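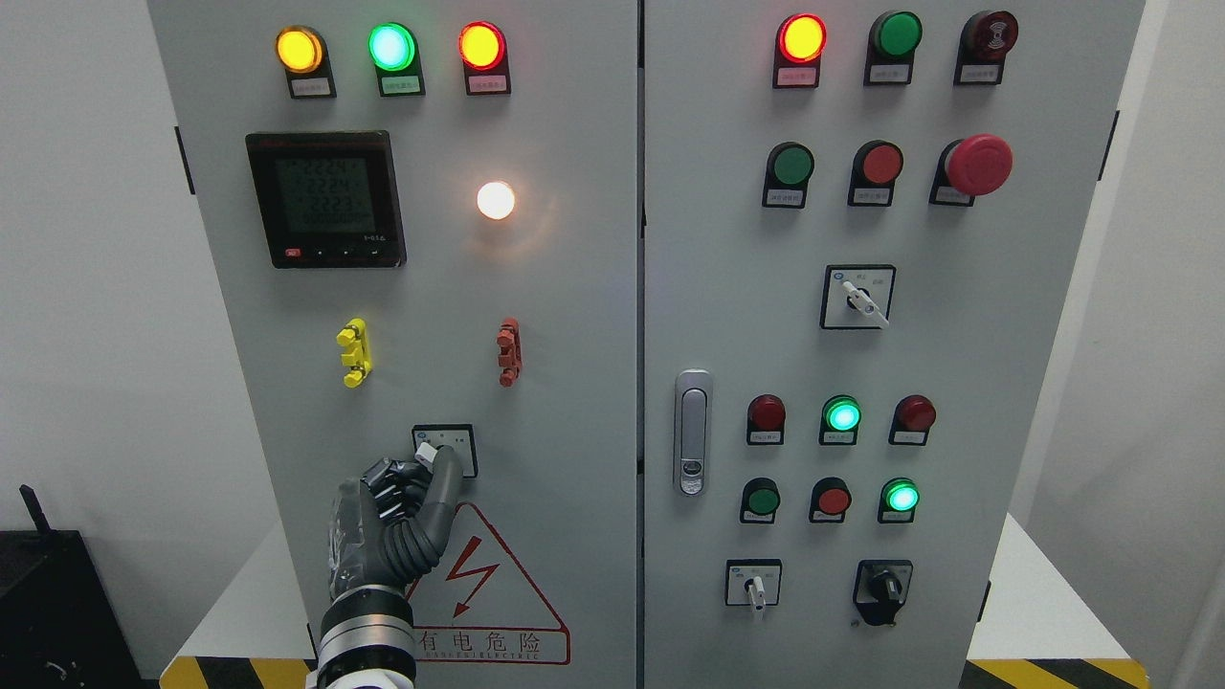 **What does Karkora do?**

It takes the narration script for an online course and keeps it in step with the slides, the captions and the recorded audio, so that when you change a sentence in one place you can see straight away what else needs changing.

If you've ever updated a course at the last minute and then found the captions still had the old wording, you'll know why we wanted this! Karkora 2 is the second full version, and it has been a joy to build. It runs on Windows and Mac, it opens quickly, and it works alongside whatever authoring tool you already use.

## The script view

Everything starts in the script view. Your slides run down the left, your narration sits beside them, and each line has a small marker that tells you where it stands: written, approved, recorded or changed since recording. That last marker is my favourite thing in the whole program. Edit a word after the voice-over has been done and the line turns orange, and it stays orange until someone records it again or says the old take is fine.

You can paste a script straight in from a word processor. Karkora splits it at headings or at blank lines, whichever you choose, and you can drag the breaks about afterwards if it guesses wrong (it sometimes does with tables, so have a look at those).

Comments live next to the line they belong to. Reviewers don't need a copy of Karkora to leave them. Send a review link, and they type into a plain page in the browser. Replies come back into your project when you press **Collect comments**.

## Recording

There's a simple recorder built in. Put the cursor on a line, press the space bar, read, press it again. The next line scrolls up and waits for you. If you fluff a word, press R and the line starts over, and the earlier take is kept in the drawer underneath in case you liked it better after all.

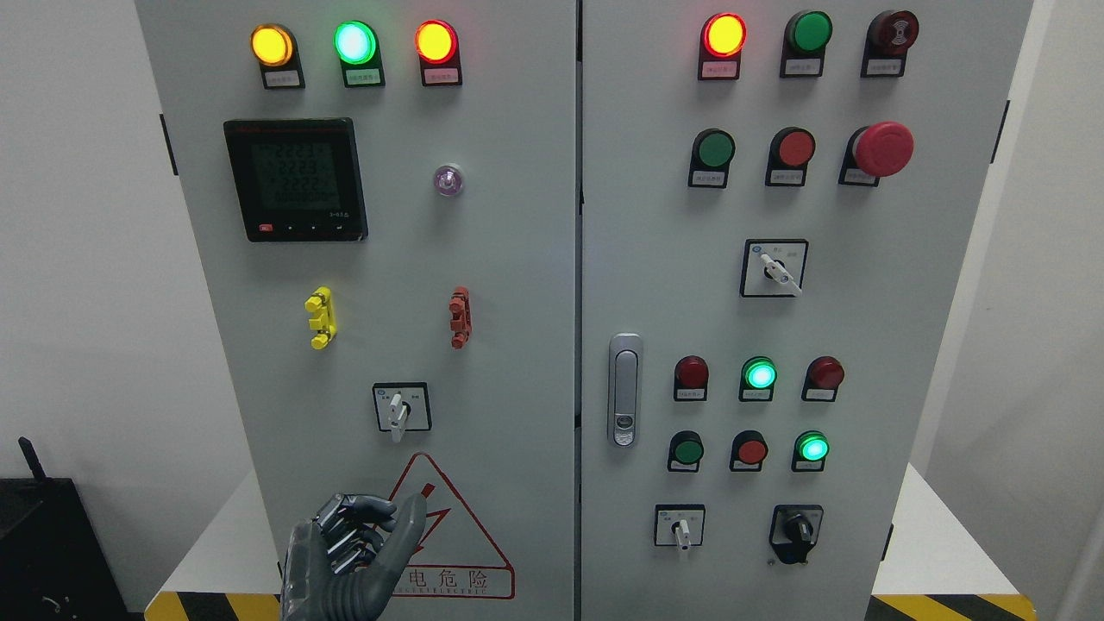

Takes can be trimmed in the same window, and the level meter is big enough to read from across a desk - a small thing, but I do all my own recording standing up and it has saved me a lot of leaning. For anything more than a trim or a fade, send the take to your usual audio editor with **Open elsewhere** and Karkora picks up the saved file when you come back.

Using a voice artist? Export a reading script as a PDF or a plain text file, with pronunciation notes printed under the lines they apply to. When the audio comes back as one long file, the splitter listens for the gaps and lines it all up with the script. Dardo Saavedra wrote the splitter, and the new one copes far better with people who breathe loudly or turn pages.

## Captions and translations

Captions are made from the script, so the spelling of product names and people's names is already right. You set the longest line you want and the fastest reading speed you'll accept, and anything over the limit is listed for you to tidy up. Export to SRT or VTT, or as a transcript with or without slide titles.

The caption checker understands 19 languages in this version, up from 17. Loan Đinh looked after the line-breaking rules, and they now keep short words with their neighbours in a much more natural way.

Translators get a two-column sheet with the source on one side and an empty column on the other. Bring it back in and the translation becomes its own track with its own markers. Change the source later and the matching line goes orange in every language.

## What you need

- Windows 10 or later, or macOS 11 or later
- 2 GB of free disk space, plus room for your audio
- Any microphone your computer can see
- An internet connection for review links (everything else works offline)

Projects are saved as an ordinary folder, with the audio as WAV files and the script as text. You can open them without Karkora, and you can back them up however you back up everything else.

## Known rough edges

Right-to-left scripts show correctly in captions, but the cursor can jump when you edit them in the script view. Peter Mikuš is working on it and we hope to have a fix in April. Very long projects, with more than 20 hours of audio, take a while to open the first time on a slow drive.

The old "Merge down" command has gone. Select the lines and press Enter to get the same result.

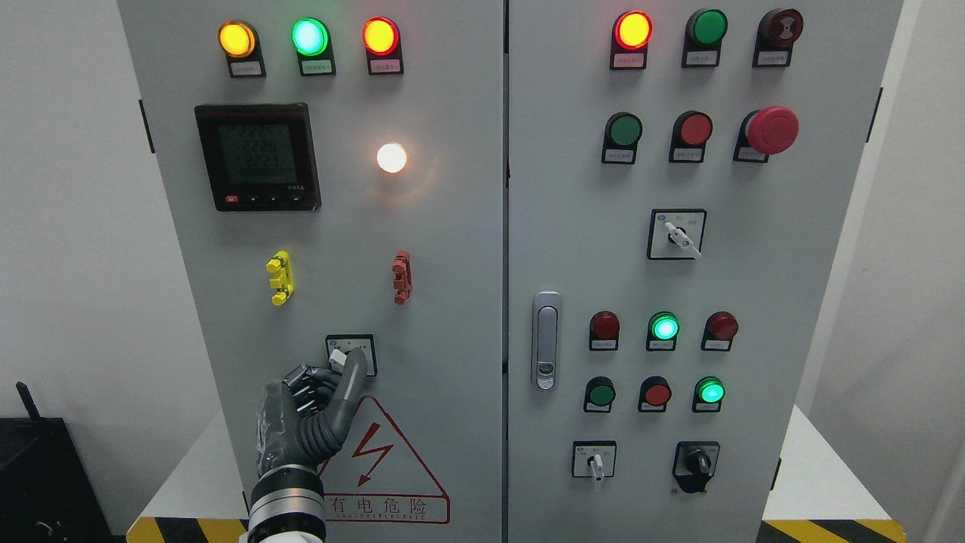

**Can I open projects made in the first version?**

Old projects open in Karkora 2 and are converted to a new folder next to the original. The original stays as it was, comments and all, but once you've started work in the new folder you can't save back to the old format.

## Getting started

Install the program, choose **Help > Sample course** and have a play. The sample is a short course on making a decent pot of tea, complete with a couple of orange lines for you to put right. It covers recording, captions and a review link, and you can reset it from the same menu whenever you like.

Page updated February 15, 2023 by Mỹ Diệp, Valtwood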